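Replay crossed the arms and clipped a finger, please sanity check me
Posted by Svyatoslav Koval, 10 October 2019

slavko_k
OK so I had a bad evening and I'd like some other eyes on it before I power anything back up. We have the two-arm Sulla rig at Tadcombe, which some of you know from my endless gearbox thread. We've been feeding it cloth folding demos recorded with the hand-held grippers, one in each hand, then cleaned up in Lunach and replayed on the arms at low speed before anything goes near training. Boring job, and I'd stopped being scared of it, which is probably the real problem.

Last night I queued episode 3,165, pressed go, and instead of both arms coming in from their own sides to take the corners of the cloth, they swapped. Left arm went right, right arm went left, elbows met over the middle of the table and there was a noise I did not enjoy. The force limit tripped but late. One finger is cracked at the base and the right wrist now has play in it when I wiggle it by hand.

My own hand was maybe a foot away because I'd been straightening the cloth. Yes, I know. I'm not hurt, I just keep thinking about it. 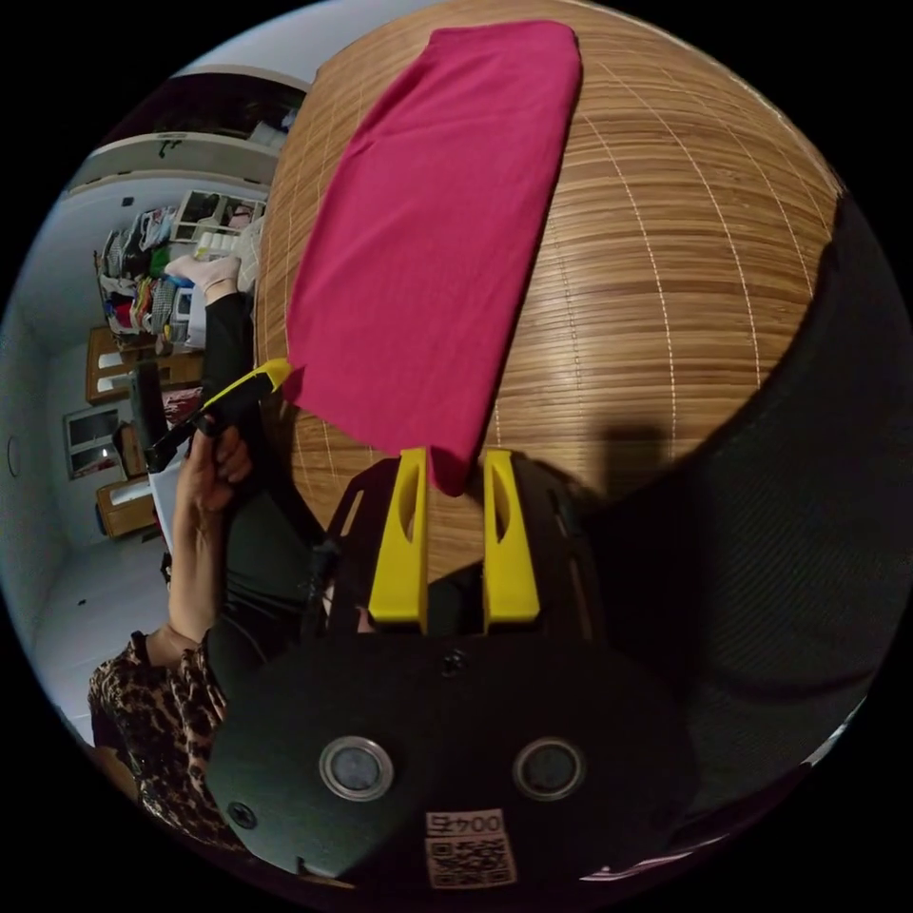
My theory is that left and right got flipped at pairing. The recorders come up in whatever order they wake, and Lunach lets you assign sides from a dropdown. If you pick the wrong one it doesn't complain at all, it just writes the file. The trajectories look totally fine on their own, too, nice and smooth, so my smoothness check waved it through. I've gone back over that batch and 41 episodes have the two tracks starting on opposite sides from where I'd expect. The batch before it is clean.

Has anyone else had this? And would you trust the rest of the batch if I just swap the labels back?

mudlark
Glad you've still got all your fingers! I had a swap like that last December with a different setup, and no collision, only because my arms are mounted too far apart to reach each other. Swapping the labels back worked fine for me. Check the start positions, flip the bad ones, get on with your life.

ostapchuk_v
I'm going to disagree with both of you a bit. Vitalii Ostapchuk here, I did the calibration on Slavko's rig so I have some skin in this.

A plain swap should give you crossed paths from the very first pose. You said on the phone that the arms started normally and crossed partway in. To me that smells like timing or a tracking jump. If one recorder loses its position for a moment and comes back in the wrong place, you get a track that starts in the right spot and ends up across the table. Soft cloth over a patterned surface with somebody's arm blocking half the view is exactly when I'd expect it to get lost. A mat with lots of thin identical slats? Every bit of it looks like every other bit. I'd bet on that before I'd bet on the dropdown.

So no, please don't just flip the labels on 41 files. If it's a jump you'll make good halves bad and bad halves good.

slavko_k
Hmm. They started normally because the rig always does a slow move to home first, and I'm not sure I could tell you where home ended and the episode began. I was looking at the cloth. I'll pull the joint log tonight.

Fair point about the mat though. The whole batch was done on it.
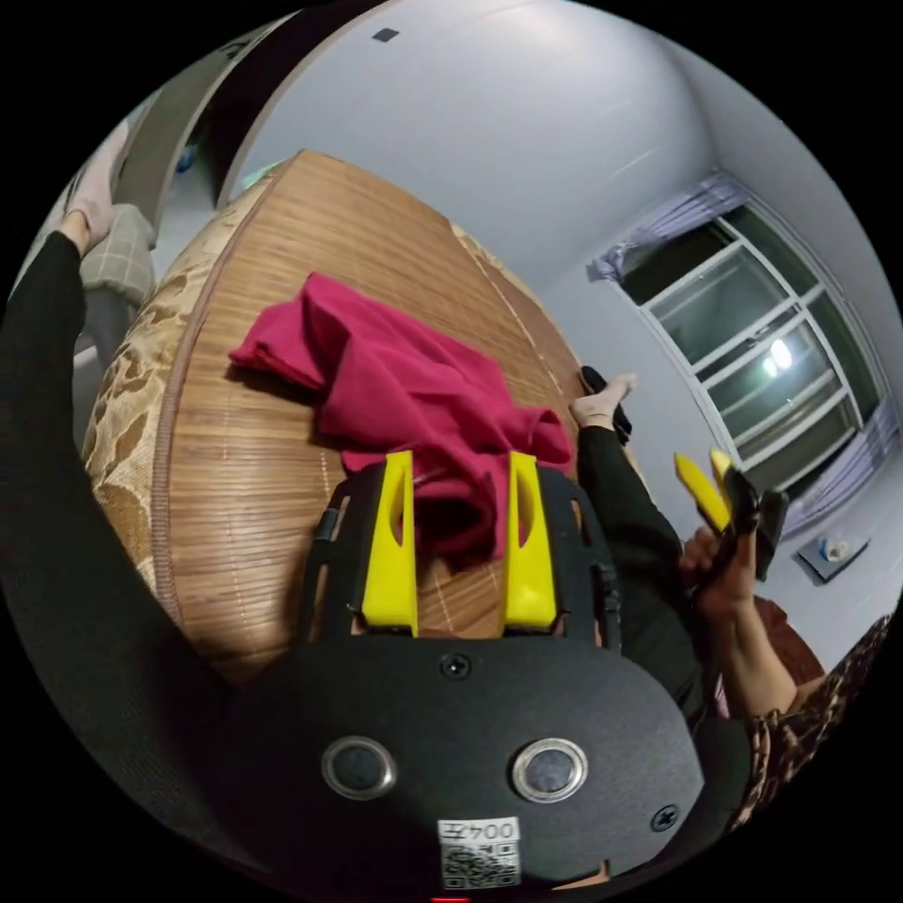

Same folding batch, pink cloth bunched up on the bamboo mat. The label on the near gripper says 004左 (左 is left).

gantry_goblin
Coming at it from the safety side, I don't care which of you is right about the data. Two arms that share space should never be able to hit each other because a file was wrong. Where's your collision check between the arms? Where's your keep-out? And why was the force limit set so high that it cracked a finger before it stopped? Fix those three first, then argue about dropdowns all you want.

Also hands out of the cell when it's live. I'm not trying to be mean. I sat through an ER visit with a coworker over something slower than yours.

slavko_k
No argument. The check between arms was off. I turned it off a while back because it kept stopping us on legit folds where the grippers have to come close together to hand over a corner, and I meant to set a smaller margin and never did. That's on me. Force limit was the default that shipped with the Shevchuk controller and I never touched it.

mudlark
Eh, I still think you can run with the margin small. If you put back the factory one you'll never fold anything, the arms will just stand there looking at each other. I run 4 mm on mine and it's fine.

gantry_goblin
4 mm with a wrist that has play in it? With a tracking error nobody has measured? Come on. You yourself said your arms can't reach each other, so what is that margin even doing for you?

mudlark
Touché lol. OK, ignore my number.

ostapchuk_v
Slavko sent me the joint log and I've been through it, so here's where I've landed. I was wrong about this episode. The home move finishes cleanly, and the crossing starts with the first sample of the recording. No jump anywhere in either track. So it's a swap, as he said.

BUT. I also went through the other flagged ones, and a few of those do have a jump in them with the sides assigned correctly. Two different faults in the same batch, and his start-side check caught both and lumped them together. If he'd flipped everything he'd have made fresh crossed-arm episodes out of the second kind. I'll take half a point for that.

slavko_k
You can have the whole point, I'd have flipped every one of them by lunch.

What I'm doing for now: the batch is pulled, all of it. Check between arms is back on, factory margin, and if the corner handover won't run then it won't run. Force limit comes down once the new wrist bearing is in. I'm also going to read the side off the sticker on each gripper before recording and type it in by hand, and have the import refuse the file if that doesn't match the dropdown. And I've moved the start button so I have to be standing outside the tape to reach it.

gantry_goblin
Good. Get a second e-stop too, on the side where you fuss with the cloth.

slavko_k
Ordered one this morning. Does anybody have a spare finger mount for the Sulla, left side, older bolt pattern? I'll pay shipping.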